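Our robot club, July 2022

I promised Kirsty Tennant that I will write something for the people who could not come to the club this month, so I write it on my own blog, where I can be as slow as I want. My English is from school and from television, please be patient with me.

How I joined

I came to Bruvosside in November to study, and I knew no one. There was a paper on the wall near the stairs, "Robot club, beginners are welcome", with a telephone number. I waited two weeks before I called. The person who answered was Jasmina Dervishi, and she asked me only one thing, if I can be there on time. I said yes, and I was early.

We are 10 members now. Most of them study engineering, but I study textiles, and at first I was a little ashamed of this. Then the club chose cloth as the theme for the Roldale student competition and suddenly I was asked many questions. I was very happy that week!

The task

The rules are short. The arm must pick up a soft thing from a table, lift it, and put it down in another place without dropping it. Each team has 10 minutes and can try as many times as it wants in this time. The soft thing is chosen by the team, but it must be real fabric, and it must be put on the table in a heap. You are not allowed to fold it nicely before.

It sounds like work for a child. I also thought so. But a box has the same shape every time you look at it, and a heap of cloth has a new shape every time you let it fall. Costel Zupan wrote our first program for boxes, and when we tried it with a scarf, the fingers closed in the air above it, again and again. He was very quiet on the way home.

What we changed

Doina Vasić had the idea to look for the highest fold and to take the cloth there. I showed her how a fold stands up in thick cloth and falls over in thin cloth, and we spent one whole evening only dropping things on the table and looking at them. I think this was my favourite evening in the club. We had tea and nobody was in a hurry.

After that we changed these things:

The fingers go down more slowly for the last part of the way.

The hand turns a little before it closes, so that the fingers stand across the fold and not along it.

If the fingers close completely, the program understands that there is nothing between them, and it begins again from the top.

Panagiotis Matić keeps our notebook. According to him we have made 579 attempts since we began with cloth. I did not believe it, so he gave me the notebook and I read it in the bus. He is right. Some pages say only "no" from top to bottom.

Where we are today

For practice we now use red cloth on the light wooden table. The colour is easy to find, and I asked for it because I wanted one thing to be simple. Bunched up like this it makes a low, round heap that lies flat against the table, so it is more difficult than the scarf. The two black fingers must come down from above and choose a good place on it. I find that I hold my own breath when they do this. 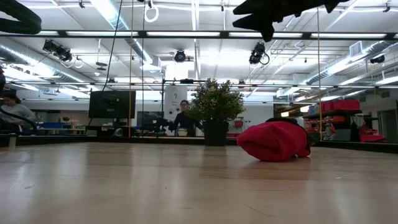
What is still missing

The putting down is our weak part. The cloth often stays on one finger when the hand opens, and then it is pulled along when the arm goes away. Costel wants to shake the hand. Doina says that a shake will throw the cloth on the floor, and they have discussed it for two meetings now. I would like to try smoother covers on the fingers. I have some lining fabric at home and I will sew two small ones on Sunday.

We also need a name for the team. The list on the door has 6 names and I don't like any of them, but I have no better one.

If you want to come before the competition, please write to Jasmina first, because the door downstairs is locked in the evening. Bring something made of cloth that you don't need back quickly.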